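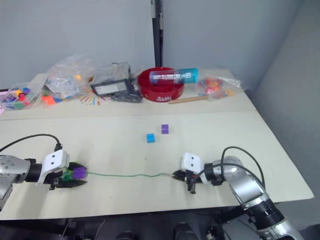

*Figure 1. Blue and purple cubes at work-table height, with the thin green strand stretched out in front of them.*

# Cubes, String, and Where to Put Everything Else

**Project report, Materials and Making, Rondar College**
Rochelle Fitzsimmons and Gus Abernathy

## How we ended up with this topic

Our first plan was to design a brand-new stringing toy, and we spent a good part of November drawing one. The drawings were lovely (Gus still has them on his wall) but every time we sat down to try anything, we lost most of the session to the table itself. A cube would wander off. The strand would get tucked under a bag. Somebody would reach for a purple piece and come back with a pink one and a bit of something that belonged to another project entirely.

Sushil Vashisht, our course tutor, listened to us complain for a while and then asked why we weren't writing about that. So we are! This report is about a small stringing kit, the pieces that go with it, and how laying out one ordinary table made the difference between an afternoon we enjoyed and an afternoon we spent on our knees looking under chairs.

## What we worked with

The kit is one we put together ourselves and named the Plosley, after the street Rochelle grew up on. It is built on little colored cubes, small green pieces that we called "stops," and a thin green strand to bring it all together. We cut our practice strands to 50 centimeters. Longer ones were more fun for the first minute and then became a knot, and we did want our testers to come back.

The table is an ordinary light-colored one made of two boards pushed together, so there is a seam running across it from side to side. We thought of the seam as a nuisance to begin with. Small things like to settle near it, and a strand dragged across it sometimes catches. By the end it was our favorite feature, and I'll get to that below.

Measured along the seam, the table is 154 centimeters, which sounds generous until you start sharing it. There's a clear container of colorful little blocks that lives there, and a big crumpled clear plastic bag of odds and ends, and both of them stay out because other students use them too. We asked early on if we could move everything to a shelf. The answer was a kind but very firm no, so the layout had to work with the table as it is.

## The first layout, and what was wrong with it

We started out with everything in the middle. It felt friendly, like a bowl of chips at a party, and the idea was that you'd pick what you wanted as you went along. It went badly in a cheerful sort of way. People had to hold the strand up in the air to keep it away from the pieces, and once your hands are busy holding a strand in the air you can't easily choose a cube.

The stops were the real trouble. They are small and green, and so is the strand, and when one lies beside the other your eye slides right over it. Gus wanted to swap to a red strand. Rochelle liked the green and dug her heels in, partly out of stubbornness, and we agreed to fix the table first and argue about the color afterward.

## The second layout

For our next try we used the seam as a border. The rear board was for storage, and the front board was for whatever you were going to use in this round. You brought your cubes forward before you picked up the strand, and you left yourself some bare surface between the cubes and your own side of the table to work over.

We also gave the strand a home on the left. Put down flat with its knot showing, it is a good deal easier to find than when it has been dropped wherever there was space. The front board in use had blue and purple cubes toward the middle, and the knotted green string lying off to the left with a small green piece beside it.

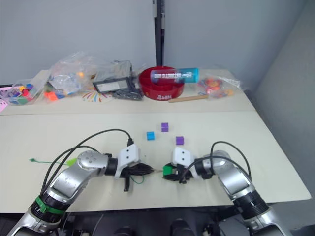

Forough Pakzad wrote in the margin of our draft that the left side was the wrong place for the string if you happen to be left-handed, and that we had plainly tried it only on ourselves. She added that she would put the stops in a dish of their own, well away from anything else green, "and then you can both stop arguing about red."

She was right on both counts. We are both right-handed and it hadn't crossed our minds. After that we wrote the instructions as "the side you don't pick up cubes with," which is a mouthful, but it works for everybody. We tried a dish for the stops too. The first one was a lid from a jar of Uludov honey that Recep Keskin brought in, and it was shallow enough that you could see every piece without tipping it.

## Bags and boxes

I (Rochelle) had no idea I would end up with feelings about plastic bags, and yet.

A clear bag seems like such a good idea, because you can see what's in it. The trouble is that a bag slumps. It takes a different shape each time you put it down, it spreads out over more of the table than it needs, and pieces close to the opening find their way out. We kept noticing orange and blue bits near the bottom of ours. A clear container with upright sides holds still, and you can put a hand in it without looking.

So we bought a tub with a lid for the kit, the 625 milliliter size from the Okafor housewares shop. It holds all of the Plosley pieces with nearly a third of the space left over, and the extra room matters more than we expected. When we tried a smaller tub that fit exactly, the pieces had to be pressed down to get the lid on, and at the end of a long day people just left the lid off.

The shared bag is still there and it is still a bag. We did fold its opening under and turn that end toward the back wall, which has helped.

## Spacing the cubes

For the third round we looked at how the cubes themselves were put out. A tight row looks very smart. It is also fiddly, because you tend to nudge the neighbors of the one you want, and then you straighten the row, and then you've forgotten which color comes next. A loose cluster with a bit of room on every side is much kinder to your fingers.

We settled on bringing forward a small handful at a time in mixed colors, never the whole tub. Blue, purple, and green made a nice set against the pale tabletop. Two cubes of the same color in one handful turned out to be useful for beginners, who like being able to make a pattern that repeats.

Pieces that weren't in the round stayed behind the seam with the bags and containers. We were strict about this, and Gus even laid a ruler along it during the first session until everyone had the habit.

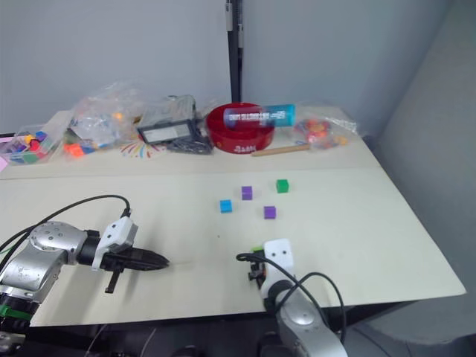

## What changed for the people trying it

We didn't time anybody, and we know that will cost us in the grading. What we have is our notebook, and the notes from the first layout are mostly about things going missing. The later pages are about patterns and colors, whether the knot should be bigger, whether a finished string ought to be tied off as a bracelet or left straight. Recep asked to take his home. We take that as a good sign, although it did leave us a strand short for the next session.

The complaint we heard most often with the final layout was about getting started. Bringing the cubes forward first feels slow when you're itching to begin, and a couple of testers grabbed the strand anyway. We let them. They usually put it down again once they wanted a cube.

## If we had another month

- Try the layout with younger children, at a lower table.
- Make a dish for the stops that doesn't smell faintly of honey.
- Sew a cloth mat with a line across it, for tables that have no seam.
- Test the red strand properly. Gus would like it on record that he still thinks it would be easier to see.

We would also like to go back to the toy drawings, now that we have somewhere to put things while we build. The notebook and the practice strands are in the tub with the kit, and anyone in next year's group is welcome to borrow them from Sushil.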